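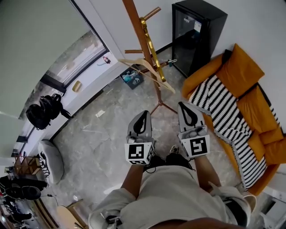 Graciela Medina asked at the sign-up table whether visitors would get to hold the grippers themselves or only watch, and her question ended up deciding how most of the day was run. The answer was yes, and the data in this release comes from that.

Nanbridge Open Day Recordings
README, version 3
Last edited 2025-01-03

Summary
Recordings of hand-held gripper use, made at the Nanbridge open day in October. There are 248 recordings in the release. Each one is a single short task carried out by one person with a gripper in each hand. Staff did the first set as a demonstration. Visitors did the rest after a short practice.

Where it was recorded
Most of the recordings come from the lounge at the Prosser building. It is a small furnished room with a marble-patterned floor, an orange sofa, a wooden coat rack and a mini fridge with a glass door. We left the furniture where it was. The other recordings were made in the kitchen down the hall, and those have "kit" in the folder name.

Tasks
blanket: fold or straighten a throw blanket on the sofa
hanger: take a clothes hanger off the rack and put it back
bin: move soft items in or out of a storage bin
free: the visitor chose what to do

The free task was added before lunch, after several people asked for it. The labels for it are short and were typed by whoever was at the laptop, so spelling varies.

Equipment
Both grippers carry a cube with black-and-white markers, used to work out where each hand is. Tracking drops out when a marker is turned away or covered by a sleeve. Gaps are left as gaps in the files — we did not fill them in. The left and right grippers were swapped by mistake during one block of blanket recordings. The affected files are listed in swapped.txt.

People
52 people took part. All of them signed the release form, and anyone who later asked to be removed has been removed. Names are not stored. Staff recordings are marked "s" and visitor recordings "v".

Files
data/ one folder per recording
labels.csv task, room, staff or visitor, length in seconds
swapped.txt see Equipment
forms/ blank copy of the release form

No recording is longer than 90 seconds. Longer ones were cut at the last completed step.

Known problems
The clock on the second laptop was wrong until after lunch. Use the order in labels.csv and ignore the file times.
Window light changes a lot through the day in the lounge.
Visitors often stop to talk in the middle of a task. These pauses are kept.

Related sets
The Colmont workshop set uses the same folder layout but different task names. The Peltico reader script opens both.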